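首页 | 关于我们 | 房型 | 餐饮 | 周边 | 联系方式

关于 Skollis 湖畔旅馆

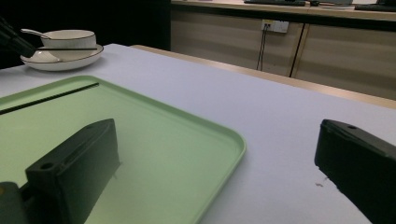 铺浅色桌布的餐桌与浅绿色托盘

Skollis 是一家家庭经营的小旅馆,位于 Trusitz 镇南边的湖岸上,全年营业。旅馆由 Kanini Magesa 一家管理,主楼原来是镇上的邮局,改建时保留了外墙和楼梯,屋顶和管线全部换新。

旅馆共有30间客房,分布在主楼和后院的两层附楼。主楼房间多数朝湖,二楼以上带小阳台;附楼朝花园,比较安静,适合带孩子的家庭和住得较久的客人。所有房间都有独立卫浴、暖气、书桌和无线网络。主楼没有电梯,行李较多或行动不便的客人请在预订时说明,我们会安排附楼一层的房间。

早餐从七点供应到十点,有面包、鸡蛋、粥、水果和本地奶酪。要赶早班船的客人可以在前一晚向前台订一份带走的早餐。晚餐需当天中午前预订,菜单每天更换,以湖鱼和时令蔬菜为主。素食和过敏情况请提前告知。餐厅也对不住店的客人开放,十一月只供应早餐。

从旅馆步行到码头约200米,夏季有船开往对岸的 Beaudoin 村,船票在码头售票亭购买。沿湖步道从门口经过,往东走可以到 Likgate 瞭望台,途中有一段石阶,雨后较滑。前台有步道地图,也可以租自行车,每位住客可免费使用2小时,超出部分按小时收费。

附楼一层有一间会议室,可以办小型会议、培训和家庭聚会,配有投影和白板,茶点另计。六月到八月房间比较紧张,团体请尽早联系。

入住时间为下午三点以后,退房时间为上午十一点以前。晚上十点后到达的客人请事先来电,我们会告知侧门的密码。停车场在旅馆北侧,住客免费,不需要预留车位。宠物可以入住附楼,每晚收取清洁费,餐厅内不能带宠物。

前台工作人员会说中文和英文。订房、改期和取消都可以通过电话或邮件办理,邮件一般当天回复。

© Skollis 湖畔旅馆 版权所有 | 联系我们 | 隐私条款 | 返回顶部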